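From the Brilley Street Wallpaper Shop: Papering a Small Room

Every September we get a little rush of people who have spent the summer staring at a tired powder room or a back hallway and have finally had enough of it, and I have to say these are some of my favorite conversations of the whole year! Small rooms are where you get to be brave. A big leafy pattern that would wear you out in a living room can be a real joy in a space you only pass through (my own downstairs bathroom is proof, and I've never been sorry).

Do order everything at once, please. Rolls from different batches can be a shade apart, and you'll notice it at the seam every time you wash your hands. For most powder rooms, 4 double rolls will see you through, but bring us your measurements and we'll work it out together, pattern repeat and all.
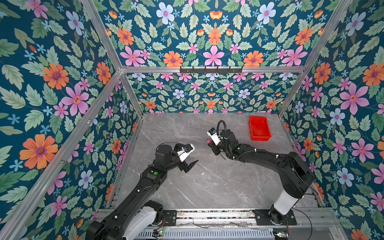
Start behind the door if you can, so the last seam, where the pattern almost never meets up, lands somewhere quiet. And let the primer dry overnight, even if you're itching to get going. We've just put out two new sample books from Posivow, full of big garden prints, and you're welcome to take one home for up to nine days. Tape a sheet up and live with it for a while, morning and evening, before you make up your mind.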